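The long life of the returnable container

A returnable container is an accounting problem with walls. It costs several times as much as the cardboard box it replaces, and it earns that money back only if it keeps moving. Most of the engineering attention goes into the container itself: its wall angle, its rim, the load it will take when stacked. Most of the money is lost elsewhere, in yards, on mezzanines and in the backs of vans.

The basic measure in the trade is the trip. One trip is a full outward journey and an empty return, with whatever inspection and washing comes between. A container's purchase price divided by the trips it completes gives a figure that can be set beside the price of a disposable box. To this are added the cost of washing, the cost of carrying air on the way home, and a share of the cost of every container that never came back. The last item is the one usually left out of proposals.

Wadmont, a pooling company that supplies open tubs and folding crates to small engineering firms, works on a design life of 207 trips for its standard tub. The figure comes from fatigue tests on the rim and the base corners, carried out on new stock under a fixed load. Containers in the field seldom reach it. The structure generally survives, and the tub is withdrawn for another reason: it has become too dirty to clean economically, it has lost its label, or it has been cut down by a customer who wanted a shallower one.

Shape decides a good deal of this. A container with straight vertical sides gives the most internal volume for its footprint, which matters when it is full. A container with sloping sides gives up part of that volume and can be nested when empty, which matters on the way back. The steeper the slope, the closer the nest and the greater the loss. Wadmont's tub nests so that a stack of 30 occupies a single pallet position below the height limit of a standard van. Straight-sided stock of the same footprint would need several positions for the same number. Over short distances the difference is hardly worth measuring. Over long ones it settles the argument, and pools with long return legs use nesting or folding stock almost without exception.

Folding crates do better still on return volume, at the cost of hinges. A hinge is a moving part in an object that will be dropped. The usual failure is a broken pin or a latch that no longer holds under side load, and a crate with a doubtful latch has to be treated as scrap until somebody has tested it. Pools that run both types tend to keep folding crates for light goods and long journeys, and send nested tubs where the contents are heavy or sharp.

Sharp contents bring their own kind of damage. Machined parts, castings and offcuts slide during transport, and each slide marks the surface underneath. The marks are shallow to begin with. They matter because a roughened surface holds oil and fine dust that a smooth one would shed, so that two tubs given the same wash come out in different states. The older tub is then washed again, or passed as it is, and passed a little more readily each time. Inspectors call this drift. It can be limited by keeping a reference container at the wash station, so that the comparison is made against a fixed object and does not depend on the last one to come through.

Washing is a larger subject than it looks. The common machine is a tunnel with a pre-rinse, a hot detergent stage, a final rinse and a blower. The Cila tunnel used at Wadmont's northern depot has 3 rinse stages where most have one or two, an arrangement chosen for customers who were finding detergent residue on unpainted steel. More rinsing means more water to heat and more to treat. The depot recovers part of the heat through an exchanger on the outflow, and reuses the last rinse as the next batch's first. Even so, washing is the second largest cost after transport, and it is the one customers most often ask to have removed.
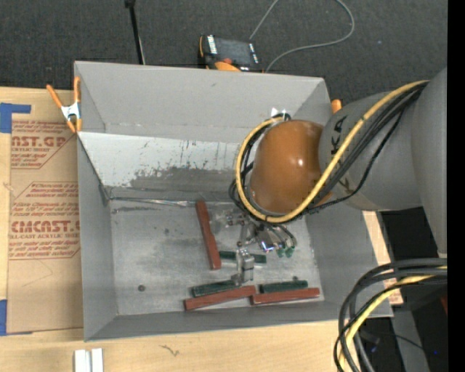
Ademir Bastos thinks the wash gets more blame than it deserves. In his view a pool that complains about dirty containers nearly always has a dwell problem, meaning that stock is standing too long in one place between movements. Oil that would come off in the first rinse after a few days will resist the full cycle after a winter on a shelf. Shorten the dwell, he argues, and the same machine will pass more containers with less detergent. He would rather see money spent on finding tubs than on scrubbing them.

The records give him some support. When Wadmont sorted its rejected stock by date of last movement, the containers that failed inspection were heavily weighted towards those that had stood idle. The exercise could not separate age from idleness with any confidence, as older stock was also more likely to have been set aside by customers who preferred the newer tubs. It was enough to change the order in which the depot collects.

Dwell is hard to measure because the container, once emptied, has no owner on site who cares where it is. The supplier has been paid for the contents. The customer has the parts. The pool's own system shows the tub as delivered and will go on showing it as delivered. Meanwhile it is useful. It is the right size for swarf, for rags, for the fittings that belong to a machine under repair, for holding a door open. Every pool operator has found its stock at work in this way, and the containers involved are rarely regarded by anybody as missing.

Three methods are in common use against it. A deposit, charged on delivery and refunded on return, is simple and effective and makes enemies in the customer's accounts department. A daily rental, starting after an agreed free period, places the cost where the delay is, but needs reliable dates at both ends. Individual tracking by printed code or radio tag provides the dates, at a price per container that has fallen steadily without becoming trivial.

Wadmont uses rental backed by printed codes, read with Dukska, a package that was written for library stock and adapted. The origin shows in places. The software still refers internally to loans and renewals, and overdue notices had to be rewritten before they could be sent to a foundry. Its strength is that it was built on the assumption that items wander, and it handles a container turning up at the wrong site as an ordinary event. Earlier systems treated this as an error and waited for a correction, which might never be entered.

Codes have to survive the wash, and this has proved the weakest point. Adhesive labels lift at the corners under the blower. Moulded numbers last as long as the wall but fill with dirt and cannot be read quickly. The present arrangement is a heat-bonded code supplied by Hầu, applied on 2 opposite outer faces so that one can be read whichever way round the tub is stacked. The duplication was introduced one December after a stocktake in which a great many containers had to be turned by hand. Bonding adds a small cost to each tub and a slow step at intake, and older stock is being done only as it passes through the depot.

For a firm considering returnables for the first time, the useful calculation can be done on one side of paper. It needs the number of movements in a month, the length of the return leg, the longest time a container is likely to stand at each end, and an honest loss rate. The first of these is normally known and the second can be looked up. The third is generally guessed too low. The loss rate is best borrowed from another firm in the same line that has run a pool for at least a full year, as first-year figures are flattered by containers that have been lost but have not yet been missed.

Where the sums are close, cardboard should be given a fair hearing. It is light, it is collected for recycling almost everywhere, and it needs no one to bring it back. Returnables win clearly on short, regular routes between a few sites with heavy goods and steady volumes. On irregular routes with many receivers the advantage narrows, and a pool can spend more on chasing its stock than it saves on boxes. Wadmont turns down enquiries of the second kind, or offers a trial on the busiest route alone, with the rest left in cardboard until there are dwell figures to look at.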